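Motora kitchen pilot: second progress report to the Mathur Fund
Prepared by Rosemarie Ehlers, project lead, Dravis Household Services
Period covered: March to June

Where we are
We are more than halfway through the pilot and I'm delighted with how it is going. Our household staff now spend part of each shift recording everyday kitchen jobs with hand-held grippers, and Motora uses the recordings to teach its arm the same jobs. Your grant has paid for 20 staff places, all of them filled, and the first 500 recordings of fruit handling have been passed on.

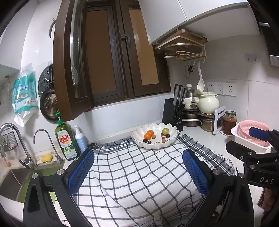 Fruit bowl work on the checked towel, with the gripper open.

What has changed for staff
The biggest change is in how people see their own work. Our home helpers have always known that a grape needs a different touch from a mandarin, but they were rarely asked about it. Now they are the ones explaining it – and Motora's engineers are writing it down! Heike Görtz has moved from full-time cleaning to training new recorders for 2 days a week, at a higher rate of pay, and would like to do more.

There have been grumbles too. The grippers tire the wrists, so sessions now stop after 3 short rounds. Several people asked outright whether the arm will take their shifts. We have agreed in writing that no hours will be cut during the pilot, and what follows it is still being discussed with staff.

Fruit on soft cloth is proving a lovely test, as folds and fringes change the job every time. Small round pieces remain the hardest for new recorders.
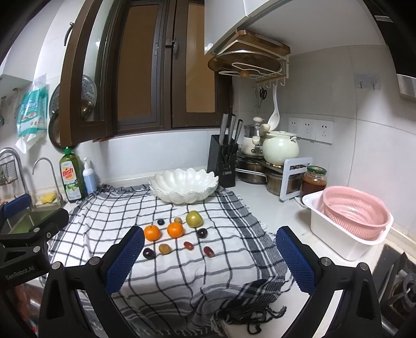 Next steps
We will start on cups and cutlery next, and Heike will write a short guide for new starters. The quieter Grosilent motor for the arm is on order, and staff will try it before we decide whether to keep it. The spending table follows separately.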